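How to get to Zornura by ferry (and not miss the last boat back)

Writing this fast before I forget it all. Zornura is the small island off Plusirton, great beaches, hardly any hotels, so most people go for the day. Getting there is easy. Getting back is where people mess up.

Step 1. Get to the right dock. There are two in Plusirton. The big one by the fish market is for the long distance boats, you don't want that. You want the Mishra dock, ten minutes walk south, past the gas station and down the ramp. Bus 37 stops right at the top. Small blue sign, easy to miss.

Step 2. Buy the round trip. Ticket window opens at 7 am and closes whenever the boat is full. One way is 45, round trip is 71. Cash only last time I went, card reader had tape over it. Ask for an open return so you can pick your boat later. If you don't ask they put a time on it and then your stuck with that time.

Step 3. Have your ID out. They write every passenger's name on a list before boarding and they want to see something with your name and a photo. Passport, national ID card, either was fine for the people ahead of me. Not a picture on your phone. Tried that, got sent to the back of the line. 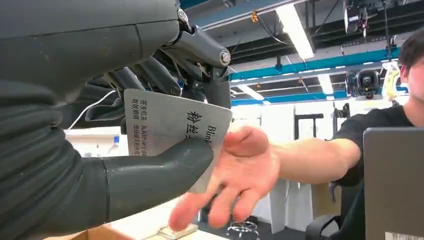 Step 4. Sit on the left going out. Shade in the morning, and you get the cliffs. Crossing is around an hour, a bit bumpy after the lighthouse. Take your seasick pill on the dock, too late once you're moving.

Step 5. Check the return board when you land. Do it first, before the beach. Times are chalked up on the wall at the end of the pier and they change with the wind. In June the last boat was 5:30 pm, but on Friday they ran an extra one at 7. Don't count on it.

Step 6. Pick your beach. Town beach is five minutes away and fine. Vornetti beach is much better – white sand, real shade, almost empty – but its a 40 minute walk with one hill. Bring water. No shop out there. Start back two hours before your boat, more with kids.

Step 7. Be in line early. 30 minutes minimum on weekends. Same list, same ID check going back, so don't leave your wallet with whoever is staying at the beach.

If you do miss it: there's a guesthouse above the bakery, four rooms, knock loudly. Water taxi is the other option, I was quoted 661 for the whole boat, so find some other stranded people to split it with.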